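Wednesday, late. Too tired to write properly so bits only.

Rates notice came, $3,275, up again. Rang the council, on hold for ages, gave up. Mahsa reckons we can pay it in 5 lots if I fill in the form before the end of March. Form is somewhere in the kitchen. Or the ute.

Mum's dressing gown still not back from the cleaners. Babak picked up her tablets at least. She ate half a sandwich, complained about the bread, good sign.

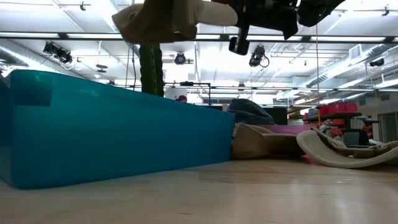
Still no decision on the move to Sedby. Pejman wants us there by winter, says the unit has three bedrooms and a decent yard, wich is fine for him, he's not the one packing. Measured the hall cupboard tonight, useless. Everything will have to go in tubs, long low ones like the teal one with the thick rim, they'd slide under the beds. Need to ask what the removalists charge per tub or if its by the hour. Manouchehr used a mob who wanted more than 3,000 and they lost his kettle.

Bins out. Forgot to ring Shahram back, do it before work. Left the washing on the line and now its spitting.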